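보낸사람: 손동현
받는사람: teleop-users 메일링
제목: Re: Re: [teleop-users] 원격조작 시연, 손목캠만 보고 하면 성공률 떨어지나요?
날짜: 2022년 10월 1일

명우진 님, 답이 늦었습니다. 출장 중이라 짧게 쓰려고 했는데 쓰다보니 길어졌네요. 인용부터 답니다.

> 안녕하세요, 명우진입니다. 저희는 Clonura 쪽 과제로 5월부터 원격조작 시연을 모으고 있습니다.
> 작업은 원통형 부품을 집어서 홀더에 세우는 것 하나뿐입니다. 조작자는 두 명이고요.
> 질문이 세 가지 있습니다.
> 1) 조작자에게 어떤 화면을 보여주시나요? 저희는 외부 카메라 두 대랑 손목캠을 다 띄워주는데
> 조작자들이 자꾸 외부 화면만 봅니다. 정작 정책은 손목캠 위주로 학습시키려고 하거든요.
> 2) 실패한 시연은 버리시나요? 중간에 한 번 놓쳤다가 다시 집은 것들이 애매합니다.
> 3) 직접교시(손으로 팔을 잡고 끄는 것)랑 원격조작을 섞어서 써도 될까요?
> 데이터가 2,343개 모였는데 학습해보면 마지막 삽입 직전에 자꾸 머뭇거립니다.
> 속도를 올려봐도 똑같습니다. 비슷한 경험 있으신 분 계시면 조언 부탁드립니다.

1번부터. 저희(Fatholm 팀)도 처음엔 화면 세 개 다 띄웠습니다. 결과는 똑같았어요. 사람은 편한 화면을 봅니다. 외부 화면으로 위치 잡고, 외부 화면으로 깊이 맞추고, 손목캠은 장식. 그런데 정책한테는 손목캠을 주니까, 조작자가 무엇을 보고 멈췄는지가 입력에 없는 겁니다. 머뭇거리는 것도 절반은 이거라고 봅니다. 조작자가 외부 화면에서 높이 확인하느라 멈춘 구간이 그대로 데이터에 들어가 있을 거에요. 손목캠만 봐서는 왜 멈췄는지 알 길이 없고.

그래서 저희는 접근할 때까지만 외부 화면을 켜두고, 가까이 가면 끕니다. 페달 하나 달아서 조작자가 밟으면 외부 화면이 꺼지게 했습니다. 처음엔 다들 싫어합니다. 고민규 씨는 첫날 멀미난다고 했고요. 며칠 지나니까 적응했습니다. 다만 속도는 느려져요. 하루에 모이는 개수가 확 줄어드니 과제 일정 잡을 때 감안하세요.
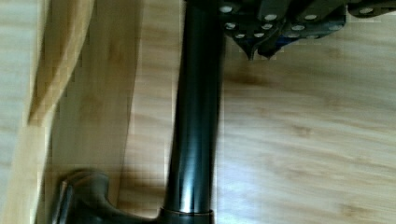 손목캠 화면만으로 조작할 때 제일 먼저 해결할 건 가림입니다. 해상도나 지연보다 이게 먼저예요. 저희 화면은 늘 기구부가 한 자리 차지합니다. 위 컷도 오른쪽 위를 리벳 박힌 검은 링크가 막고 있고 검은 원통은 바로 그 왼쪽에 붙어서 거의 위아래로 길게 지나갑니다. 원통 윗부분은 옆의 검은 부분이랑 색이 섞여서 어디까지가 원통인지 잘 안 갈립니다. 검은색 위에 검은색. 사람도 여기서 헷갈리는데 정책이 안 헷갈릴 리가요. 반대로 아래쪽은 칼라랑 만나는 테두리가 가느다란 구릿빛 선으로 보이고 바로 위에 하얀 하이라이트가 세로로 서 있습니다. 저는 조작자한테 이 선을 보라고 합니다. 위쪽 보지 말고 아래 이음매 기준으로 기울기 읽으라고. 이 컷처럼 살짝 기울어 보일 때 일단 손을 멈추고 자세부터 고친 다음 움직이는 걸로 통일했습니다. 그 전에는 사람마다 달랐어요. 누구는 내려가면서 고치고 누구는 다 내려가서 고치고.

하이라이트는 믿지 마시고요. 조명 바뀌면 위치가 바뀝니다. 저희는 창가 자리에서 찍은 데이터로 학습한 정책이 저녁에 통째로 망가진 적 있습니다. 블라인드 내리고 조명 고정하세요. 나뭇결 있는 작업대도 괜찮긴 한데 반사랑 그림자가 생각보다 많이 잡히니까 작업대 위치를 가끔 바꿔가면서 모으시는 걸 추천합니다. 한 자리에서만 모으면 옹이 위치까지 외웁니다 진짜로.

2번. 안 버립니다. 대신 표시를 합니다. 저희 기준은 이렇습니다.

- 놓쳤는데 조작자가 바로 다시 집음: 살림. 태그는 recover
- 놓치고 나서 어디 갔는지 몰라서 헤맴: 헤맨 구간만 잘라냄
- 부품이 넘어져서 손으로 세워줌: 버림. 화면에 사람 손 들어오면 무조건 버림
- 통신 끊겨서 팔이 멈춤: 버림. 로그에 끊김 시각 남으니까 스크립트로 거르면 됩니다

recover 태그 붙은 게 전체 2,684개 중에 259개입니다. 이걸 빼고 학습하면 한 번 놓쳤을 때 끝입니다. 빈 손으로 홀더까지 가서 얌전히 놓는 시늉을 해요. 넣고 학습하면 다시 집으러 갑니다. 매번은 아니지만 갑니다. 일부러 실패를 만들어서 모으는 것도 해봤는데 조작자가 "일부러" 놓치면 놓치는 모양이 다 비슷해져서 별로였습니다. 탁태양 씨는 의견이 다를 수도 있으니 보고 계시면 답 좀 달아주세요.

3번 직접교시. 섞지 마세요, 적어도 손목캠 쓰실 거면. 팔을 손으로 잡고 끌면 화면에 손이나 소매가 들어옵니다. 손목 뒤쪽만 잡으면 된다고들 하는데 마지막 정렬할 때 다들 무의식적으로 앞쪽을 잡습니다. 그리고 속도 프로파일이 아예 다릅니다. 직접교시는 매끈하고 빠르고 원격조작은 끊어지고 느리고. 섞으면 정책이 그 중간쯤에서 이상하게 떱니다. 저희 초기 데이터 934개가 직접교시였는데 지금은 경로 초기값 잡는 데만 쓰고 정책 학습에서는 뺐습니다. 아깝지만 어쩔수 없음.

단, 조작자 교육에는 직접교시가 좋습니다. 새로 온 사람한테 먼저 팔을 손으로 몇 번 끌어보게 하세요. 어디서 걸리는지, 칼라에 닿는 느낌이 어떤지 손으로 알고 나서 원격으로 넘어가면 배우는 게 빠릅니다. 힘 피드백 없는 장비면 더더욱.

삽입 직전 머뭇거림 얘기 하나만 더. 데이터에서 속도가 거의 0인 구간을 뽑아서 히스토그램 한번 그려보세요. 저희는 정지 구간이 삽입 직전에 몰려 있었고, 긴 것만 잘라냈더니 꽤 나아졌습니다. 짧은 정지는 두세요. 자세 고치는 정지까지 잘라내면 이번엔 안 고치고 그냥 밀어 넣습니다. 기준은 장비마다 다를 테니 숫자는 안 적겠습니다. 그리고 속도 올리는 건 답이 아닙니다. 정책 출력 속도만 올리면 머뭇거림은 그대로고 박는 힘만 세져요. 칼라 하나 해먹었습니다.

버비르크(Babar Virk) 씨가 예전에 올려주신 정지구간 자르는 스크립트, 아카이브에 있을 겁니다. 제목에 Lacson 들어간 스레드요. 로그 포맷이 좀 옛날 거라 시간 컬럼 이름만 바꾸시면 돌아갑니다.

그리고 저도 질문 하나. 혹시 Ulemico 페달 쓰시는 분 계신가요? 밟았을 때 신호가 두 번씩 들어와서 화면이 꺼졌다 바로 켜집니다. 디바운스를 드라이버에서 잡는지 노드에서 잡는지 궁금합니다. 지금은 노드에서 대충 막아놨는데 가끔 씹힙니다.

태그 정리한 표는 영어랑 섞여 있어서 좀 지저분한데 필요하시면 개인 메일 주세요. 다음 주까지는 답이 느립니다.

손동현
Fatholm 조작팀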